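Intro to Game Economies, Handout 4: Timers, Stockpiles, Raids
Posted in January by the course instructor

Read before Monday. Bring the worksheet from last time, we finish it first.

Recap
Strategy games on phones run on three things: resources, timers, other players. Last week was resources. Today timers, and how raiding changes what a timer feels like. If you missed last week get the sink/source chart from somebody, I'm not redoing it.

Running case: Namenmont, our base builder. Grain, stone, iron. Two rival factions, Proder and Balar. Proder builds cheap and slow, Balar builds fast but pays more iron. Keep that straight or the numbers below make no sense.

1. Sources and storage
Every source needs a cap. Without one the player who sleeps eight hours wakes up rich and has nothing to decide. In Namenmont the starting granary holds 2000 grain. Production keeps going until the cap and then stops dead. Overflow is lost.

Small cap = player logs in often, gets annoyed. Big cap = player logs in rarely, forgets the game. Most groups in the last assigment set it way too big. Try playing a full day with your own number before you hand it in.

Also: show the cap. A bar that fills up, a number next to it. Players forgive a tight limit they can see coming.

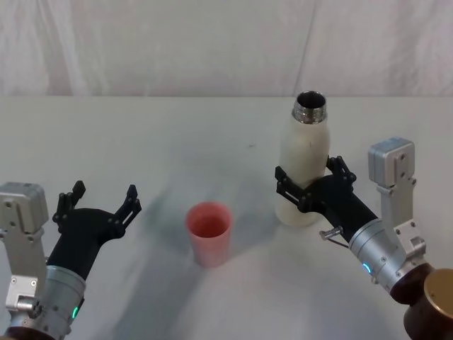

2. Build timers
First buildings finish in seconds. Level 2 barracks, under a minute (we use 59 seconds, so the clock never shows a minutes column during the tutorial). After that the curve bends hard. By level 9 a Proder barracks is an overnight job.

Things to check on your curve:
- does any level take longer than the reward is worth
- can two builds run at once, and when does the second slot open
- what does the player do while waiting. "Nothing" is a bad answer but a common one
- what happens if they cancel. Full refund, part refund, none?

Refunds matter more than people think. Full refund turns the build queue into a safe. Player about to be raided dumps all their iron in a queue, waits, cancels, gets it back. Some designers like this trick, some hate it. Decide on purpose.

3. Raids
A raid moves resources from one player to another, minus losses. So it's a transfer with a sink attached. Write it on the chart as both.

Protected amount: part of the stockpile can't be taken. Set it to at least the price of the next cheap building so a raided player can still do somthing when they log back in. A raided player with zero moves quits.

Shield: after a raid the defender gets a break. Attacking breaks your own shield. Don't let shields stack, we tried it in the paper version and the Balar side just hid all game.

Matchmaking, short version. Match on base level and you punish people who build before they train. Match on army size and people keep tiny armies on purpose. Mix them. No clean fix, we'll argue about it in class.

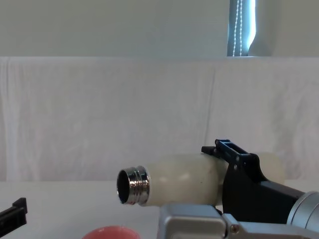 4. Doležal rule
In-house name for the paper prototype rule on alliances, don't go looking for it in the textbook. Goes like this: an alliance member can send troops to your walls but they eat YOUR grain while they stay. Help costs something. Big alliances then can't just park everyone on one base forever.

Works well at small sizes. With up to 9 members per alliance it still held together. Past that, no idea, we ran out of table time.

For Monday
Pick Proder or Balar. Draw the timer curve for one building, all levels. Mark where you think a new player quits and write two lines on why. Then change one number only and redraw. Pencil is fine. Both curves on the same page please.

Spreadsheets OK if the axes are labeled.

This site uses cookies to remember your login. By continuing you accept them.

Contact: course office | Copyright Intro to Game Economies | Back to top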